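Workshop notebook, Gandbridge
11/7/20

Dostville match data, second pass. Carrying on from the March notes, which stopped when the fixtures did.

Shakuntala sent over the full tracking export for the Trumon cup tie this morning. It loads cleanly now that the clock column has been fixed. The first half lines up with the event log to the second. The second half is still out, and the gap gets wider after the long injury stoppage. I think whoever logged the events paused the clock and the tracking kept running. Have written to Bình Hầu to ask which of the two the club treats as correct.

Passes: the log has 458 completed for Dostville. My script finds fewer, and the difference is nearly all short lay-offs near the touchline, where two players are so close together that the script treats them as one possession. Tried a shorter minimum distance. That picked up the lay-offs but also began counting heavy first touches as passes, so I put it back. Will look at direction of travel instead of distance tomorrow.

Pressing: Bình wants to know whether the front three press as a unit or one at a time. Marked up 263 opposition touches in their own third by hand, which took most of the afternoon. Each one got a yes or no for "second man within reach", where within reach means 10 metres. Shakuntala thinks that is too generous for a side that sits as deep as this one. She may be right. I have kept it for now so the figures can be set beside the March ones, and will run a tighter version as a separate file.

Early look only, but the left side goes together far more often than the right. The right winger tends to hold his position and wait for the full back to come up. Could be an instruction, could be that he was carrying the knock he picked up in the previous round. Ask before it goes in the report.

The number 7 is a problem in the tracking. He swaps labels with the right back twice in the first half, both times at corners, and the swap lasts until the ball next goes dead. Corrected both by hand and noted the times in the corrections sheet. Anyone using the raw export will get a very odd heat map for him.

Set pieces not started. Vishwakarma have asked for corners and wide free kicks in one table, with the delivery foot and the first contact. The log gives the foot but first contact will have to come from the video. Suggest we split it, one half each, then swap ten minutes' worth to check we agree on what counts as a contact. Flick-ons were the trouble last time.

Also: the shared drive is nearly full. I have moved last season's video to the external disk in the grey cabinet and left a text file in the old folder saying so. The event logs are where they were.

To do
– touch direction test on the pass script
– tighter pressing file, same touches
– reply from Bình on the clock
– agree contact rules with Shakuntala before starting corners
– rename the corrected tracking file, as it still has the same name as the raw one

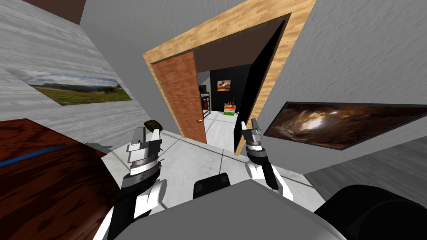 Two grippers and arms, simulated interior, tilted view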